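Yasmine Ouali
01/05/2020

ok so a long one about grasp timing, bc I finally figured out why our planner keeps hesitating over the small stuff. thread, sorry in advance
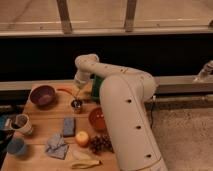 we run two loops. the slow one looks at the table and picks a grasp pose. the fast one moves the arm there. they talk through a little queue I wrote back when I was still new at Wodard and very pleased with myself

14 replies 31 likes

the queue never dropped old poses. so if perception got slow (clutter makes it slow, shadows make it really slow) the arm would happily chase a pose from half a second ago, then a newer one, then the newest. from the outside it looks like it's thinking. it's just reading old mail!

2 replies 17 likes

I spent most of a week blaming the depth filter. rewrote it twice. Chu kept asking if I'd checked the timestamps and I kept saying yes — I had checked that they existed

5 replies 9 likes

what finally got me there was replaying logs in Barkulura (our in-house viewer, ugly, I love it) with pose age drawn as a color on the trajectory. every single wobble sat on top of a stale pose. every one

3 shares

fix is kind of embarrassing. queue length is now one, newest wins, and anything older than the limit gets thrown out and the arm holds still till a fresh one shows up. I think the diff is 9 lines if you skip the comments

reran 2,880 logged grasps through the planner overnight. no more zigzag on the way down. there's still a pause on shiny things, but that's a real perception problem and I'm leaving it for later in January

1 reply 6 likes

open question for anyone doing this: do you replan all the way to contact, or freeze the target for the last bit? I freeze at about 17 mm and it feels wrong but everything else I tried was worse

also if you're on Drillex drivers, check which clock your camera node stamps with. ours was using arrival time, so everything looked way fresher than it was. ask me how long that took

8 replies 4 shares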